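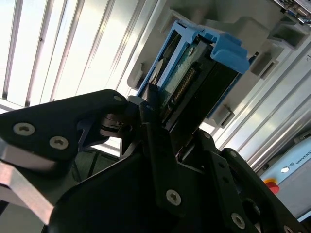
4 min read

Clakdale Local History Society
Minutes of the July meeting, held in the upstairs room at the library, 7.15 pm

Present: Elfriede Ehlers (chair), Volker Kettler (minutes), and eleven members, one of whom had come for the yoga and stayed out of politeness.

Apologies: Mrs Tshabalala, who is in Wales and sent a postcard saying so.

1. Minutes of the last meeting

Agreed, after the word "heated" was changed to "full" in the item on biscuits.

2. The photograph archive

The chair reported that 1,384 of the society's photographs have now been scanned. That leaves around 2,000 prints, plus the box marked MISC, which has been opened once and closed again.

There was a long discussion about where the scans should live. At present they are on one hard drive in the chair's sideboard, under the tablecloths. Mr Kettler proposed a second copy, to be kept in a different house. Asked which house, he said he had not been offering. It was then pointed out that his is the only one with a dry loft.

Agreed: second copy to Mr Kettler's loft. A third copy to go to the library if they will have it. Chair to write and ask.

A member wished to know whether the prints could be thrown away once scanned. The chair said no. The member asked whether that was the society's view or the chair's. The chair said it was both.

3. Captions

The trouble with the scans is that very few of them say who is in them. "Auntie and the others, windy" is typical. The Nasiva Mill outing set has 70 pictures and names on 3 of them, and two of those names are the dog's.

Proposed that we hold a naming afternoon at the day centre, with tea, and put the pictures up on the wall with pencils on strings. Carried. It was noted that at the last such afternoon the same man was identified as four different people, all by his relations. Captions will therefore be written in pencil until two people agree.

Spelling of Clellero Street: the council uses one "r", the older maps use two, and the street sign uses one with a gap after it. Left for another meeting, as it has been since I took over the minutes.

4. The autumn talk

Our speaker on turnpike roads has withdrawn. The chair has approached a lady who speaks on hedges and has been sent a list of her titles. "Hedges: The First Thousand Years" was preferred to "Hedges II". It was asked whether the second would make sense without the first. The chair will find out.

Fee: the lady would like petrol money and a hot meal. Agreed to the petrol. The meal to be whatever is going.

5. The display cabinet

The key is still missing. The cabinet still contains the Coronation mugs, the truncheon and, since spring, somebody's reading glasses. A locksmith has quoted a price that the meeting felt was more than the contents were worth, glasses included. Mr Kettler offered to take the back off with a screwdriver. The chair thanked him and moved to the next item.

6. Newsletter

Two articles are in hand, both on drains. A third on anything else would be welcome. Length no object, though the last writer to be told that took it to heart, and part nine is still to come.

7. Any other business

The radiator cannot be turned off. The window cannot be opened. The library has been told about both and has sent someone to look at the door.

A member asked that the minutes be kept shorter. Noted, at this length.

The chair was presented with a plant on ten years in office. She said it was very kind and asked who would be watering it over the summer - no hands were raised.

Meeting closed at 9.05 pm, when the lights went off on their timer. The next meeting will be in the same room, unless the downstairs one comes free, in which case there will be a note on the stairs.

Actions
E. Ehlers: write to the library about the third copy; ask about hedges; water plant.
V. Kettler: clear a space in the loft; book the day centre; leave the cabinet alone.
All: look at home for the key.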